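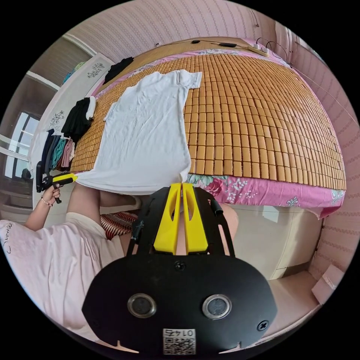 4.2 Comparison of the finger sets

Figure 3. Hand-held grippers during the T-shirt task, view from the camera of one device.

We compared two finger sets, Rellard and Telen, on the same gripper body. Both were used by the same two operators in furnished homes, and the order of the sets was changed after each session. In total 1,544 demonstrations were kept for the analysis, of which 900 belong to folding of T-shirts.

The main difference was found at the hem. With the Telen set the operators more often took two layers of cloth when only one was wanted, and the grasp had to be repeated. On a flat collar the two sets gave similar results – we could not separate them with the present data. R. Priedītis also reported that the trigger of the Telen version needs more force, but this was not measured. The camera and its mounting were the same for both sets.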